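Stain Removal by Sequence: Notes on Tomato and Fruit Sauces

December 2023

Most stain charts give one product per stain. I stopped using them in June, after a Drusumeo spray set a tomato mark into a cotton napkin for good. The product was fine. I had applied it after hot water, and heat should come last.
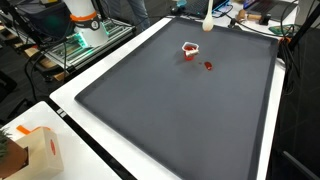 Red sauces carry two separate problems. The color in tomato is oil-soluble, so water alone moves very little of it. Fruit jelly is mostly sugar and a water-soluble dye, and cold water does most of the work. Ketchup sits between the two and needs both steps.

My order is now fixed. Scrape with a dull edge, working inward. Flush from the back of the cloth with cold water for 2 minutes. Then dish soap, undiluted, left on for 23 minutes - that is how long my kitchen timer runs on its preset, and I have seen no gain from longer.

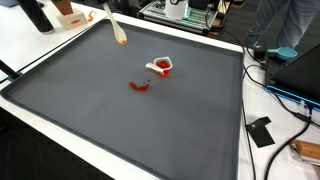 Rinse again and check under daylight. Warm bulbs hide orange residue very well. If a trace remains, I use oxygen bleach in cool water, in the Arkari tub marked at 560 ml. Wool and silk are excluded from this step.
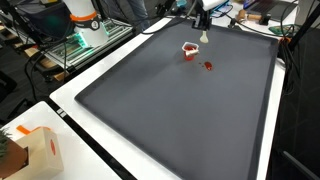
Drying is where most of my failures happened. A faint mark that goes through the dryer is usually permanent, so anything doubtful goes on the line. Sunlight fades tomato color further - slowly, but without any rubbing.

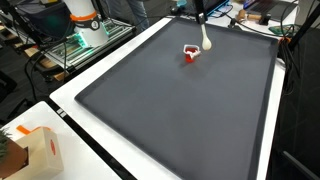

Filed under: Laundry, Kitchen

Next I want to repeat the soap step on the Rowbotham tea towels, which have a tighter weave and hold oil longer. The Prirnton ones are already rags.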